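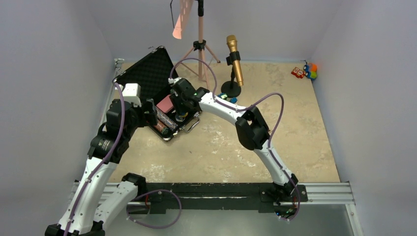
Figure 4. Both arms over the open case, grippers on, before the first comparison run.

4. Comparing two grippers on the Mardale bench

You've got both arms moving and the rail bolted down, so now comes the fun part! This section walks you through a side-by-side gripper trial using a foam-lined case as the target. We love this test. A case has walls, a lid that gets in the way and things lying close together, and it will tell you more about a gripper in ten minutes than a week of picking up blocks on a bare floor.

The steps assume the Hornik fingers on one arm and the Rezaei fingers on the other. Any pair that fits the wrist plate will work the same way.

4.1 Before you start

1. Switch off power to both arms at the controller.
2. Fit a gripper to each wrist. Tighten the four wrist screws a little at a time, going corner to corner.
3. Check the cable runs by hand. Move each arm slowly through its full reach and watch the loops at the elbow. You want enough slack for a tall arc over the upper link, but no loop that can drop between the finger and the case.
4. Set the open case on the floor where both grippers can get to it. A slight angle is fine, and we think it makes for a better test.
5. Put the objects in the lower half of the case. Cylinders laid side by side are a great choice (they love to roll just as the fingers close).
6. Power up and home both arms.

CAUTION: Keep your hands outside the enclosure while the arms are homing. The elbows swing wider than the grippers do.

4.2 Running the trial

1. Open the trial page in Flarnomstead and choose Two Arm, Shared Target.
2. Set the approach height to 230 mm above the floor. Go higher if your lid stands up past that.
3. Set the closing time to 800 ms for both grippers.
4. Run 10 picks with the left arm while the right arm is parked, then swap.
5. Put every object back in its starting spot after each pick. Tape marks inside the case help a lot.
6. Save the log before you change anything else.

NOTE: If a finger catches on the foam, stop the run and raise the grasp point a little. Don't add grip force. It tears the foam and spoils the numbers for both grippers.

4.3 Reading the results

Look at the misses first. A gripper that misses in the same place every time usually has an offset problem, and you can fix that in the tool settings and run again. Scattered misses point to the fingers themselves, or to a loose wrist screw.

Then try the same trial with the case turned 30 degrees. Results can shift quite a bit, and it's a real treat to see a so-so gripper suddenly do well from a new side.

CAUTION: Never run both arms into the case together until you have set up the shared zone in Section 5.

Section last revised Monday, July 23, 2018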